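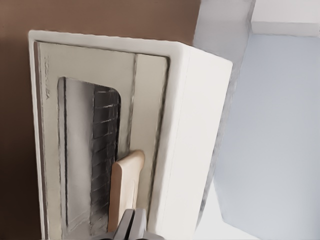 Simulation : pince à la poignée du four.

telik_748
Notre règle : pas d'essai sur le vrai bras sans 573 ouvertures simulées. Vous validez ?

Negash
Bof. 573, ça sort d'où ? Un simulateur pardonne tout, surtout les frottements.

telik_748
Du guide interne de Cliltlow, version d'octobre. Et puis avec deux bras au-dessus de la même table,

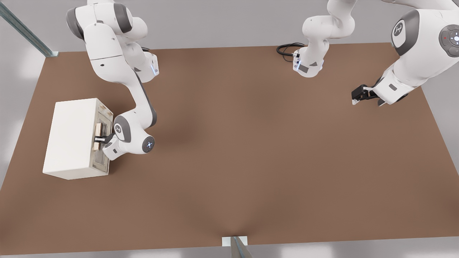

je préfère un seuil discutable à pas de seuil du tout.

ebise.a
Pas d'accord. Un seuil sans limite d'effort écrite à côté, je ne signe pas.

Negash
+1. Et qui relit les journaux ?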